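Cord (firewood measure)

A cord is a unit of volume used in the United States and Canada for selling firewood and, in some regions, pulpwood. It is legally defined in most states and informally defined by whoever owns the truck.
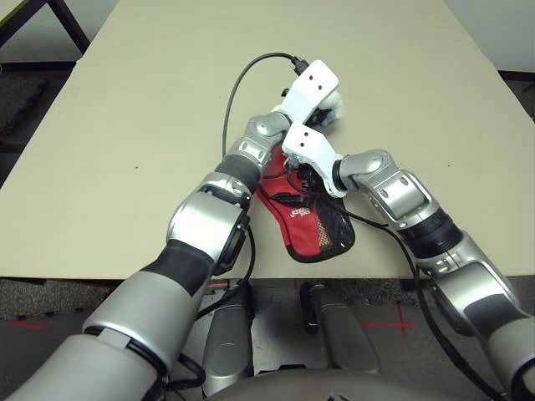 Definition

A full cord is 128 cubic feet of wood, including the air between the pieces, when the pieces are laid parallel and stacked snugly. The usual picture is a pile four feet high, four feet deep and eight feet long, although any shape with the same volume will do. How much of that is solid wood depends on the straightness of the logs, the size of the splits and the patience of the stacker. Crooked apple wood makes an airy cord; straight ash makes a dense one.

Most states require firewood to be advertised by the cord or a fraction of a cord. Terms such as "load," "rack," "pile" and "truckload" are widely discouraged by weights and measures officials, and widely used.

Name

The word is generally traced to the cord or string once used to measure a stack. String stretches, which may explain some of the unit's early history.

Related measures

Face cord. A single row of wood four feet high and eight feet long, with a depth equal to the length of the pieces. At sixteen inches it comes to a third of a full cord. At twelve inches it comes to a quarter, and looks exactly the same from the front.

Rick. In much of the Midwest and South, a face cord. Elsewhere, a stack of some kind.

Thrown cord. Wood tossed loose into a truck or bin. Loose pieces take up far more room than stacked ones, and sellers commonly allow 180 cubic feet or more for a load meant to stack out to a full cord. The allowance varies with the length of the splits, and buyers tend to learn about it on delivery.

Stove cord. A term with several local meanings, best settled before money changes hands.

Moisture and weight

A cord measures volume only. It says nothing of species, quality or dryness. Green oak weighs a great deal more than seasoned oak, and much of the difference is water that the buyer has paid for and must now wait to get rid of. Wood shrinks a little as it dries, so a pile that was a true cord when green will measure slightly short after a year under cover. This is a fact of nature, and also a very convenient one.

Dense hardwoods such as hickory, oak and sugar maple give more heat per cord than pine, aspen or basswood. Since two cords of different species can take up the same space and produce very different winters, many buyers ask for the species in writing. "Mixed hardwood" is an answer of sorts.

The Lokesby measure

The mill town of Lokesby kept a local standard of its own for several generations. The Lokesby cord was taken from an iron crib outside the Prarnlow sawmill, which held whatever it held. Wood was stacked in the crib, a mill hand struck the top level with a board, and the sale was final. When the crib was at last checked with a tape it was found to be 2 inches short on one side, an error that had worked in the mill's favor on every sale.

The local historian Ikechukwu Afolabi, whose pamphlet Short Measure is the main source on the subject, went through the mill's surviving ledgers and found 3,405 entries for cordwood. Complaints were noted beside around 500 of them, mostly in the same tired handwriting. Afolabi observes that nearly all the complaints concerned bark, mud and the manners of the driver. Hardly any concerned the crib.

The neighboring town of Flanville refused the Lokesby cord and bought by the wagon, a measure that depended on the wagon. The Onuoha woodyard, which supplied both towns, kept separate price lists and is said to have done well out of the arrangement. The crib was later moved indoors and is now used for umbrellas.

Checking a delivery

The standard method is to stack the wood in a neat row, measure height, length and depth in feet, and multiply the three figures. Dividing the result by 128 gives the number of cords. Measuring must be done before any wood is burned. Inspectors generally advise keeping the receipt, taking photographs of the stack and calling the seller first – most shortages are settled with a few extra armloads and some remarks about the weather.

See also

Board foot
Stere
Seasoning of wood
Bushel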